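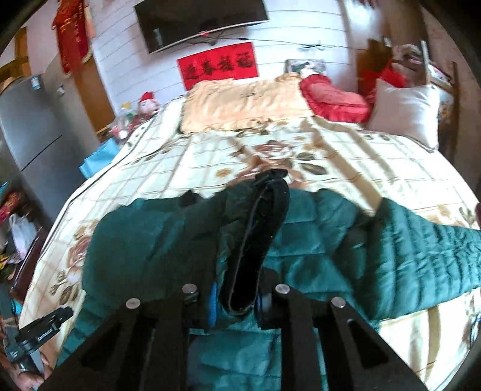 Litstead Garment Perception Module

Version 3.1, released 6 December 2024
Product page maintained by Doaa Abou Zeid

Overview

Litstead is a perception and grasp-planning library for soft goods: jackets, bedding, towels, bags. It takes wrist-camera video and returns garment masks, a ranked list of grasp points and a short-horizon fold plan. It runs on recorded data or live, and it does not need a depth sensor.

Most garment models are trained on a plain table with a fixed overhead camera. Litstead is trained on hand-held gripper recordings made in homes, where a quilted jacket may lie on a bedspread printed with large roses and the wide lens bends the edges of the bed. Pattern on the support surface is the main source of mask errors in this class of software, and most of the work in 3.1 went there.

What is in the package

Segmenter. Separates the garment from the cloth under it. Quilting ridges and seams are treated as part of one surface, so a padded jacket is returned as a single mask with a sleeve map.

Grasp ranker. Scores edges, straps, loops and collars. Straps and loops are scored separately from fabric folds, because closing on a strap moves the garment differently from closing on the shell. The strap weight can be set per task.

Fold planner. Produces up to four moves ahead and replans after each one. Two-gripper plans are supported. The planner rejects any plan in which the gripper paths cross.

Lens tool. Calibrates fisheye and wide-angle lenses from the recording itself. A printed target is optional.

Mai viewer. Desktop tool for stepping through a recording with masks and grasp scores drawn on top. Reads Cakham and Vovcombe session files directly.

Training data

The 3.1 weights were trained on 1,132 sessions recorded in 88 homes. A further 738 sessions are held out for evaluation and are not distributed. No home appears in both sets. Data collection was planned by Adwoa Amegashie, and labeling rules were written by Châu Đoàn. The labeling guide ships with the package.

Requirements

Linux, 64-bit
Python 3.10 or later
GPU with 8 GB of memory for live use; CPU is enough for offline masks
Camera at 30 frames per second or better, mounted so that both fingertips are in view

Changes in 3.1

Mask leakage onto floral and checked bedding reduced
Finger masking now handles plates with cut-out windows; fabric seen through a window is labeled as fabric
Satin and other shiny fabrics no longer dropped from the support-surface class
Session loader accepts files with missing audio
19 bug fixes, listed in the changelog

Known limits

Dark garments on dark bedding still give unstable sleeve maps. Sheer fabric is not supported. The planner assumes that the garment is not attached to anything, and it will keep pulling if a strap is caught. Set a force limit in the robot controller before live use.

Licensing and support

Research and commercial licenses are available. Both include the viewer and one year of updates. For integration questions, contact Vandana Gautam. For controller drivers, contact Định Triệu. The next release is planned for January and will add a driver interface for belt-fed tables.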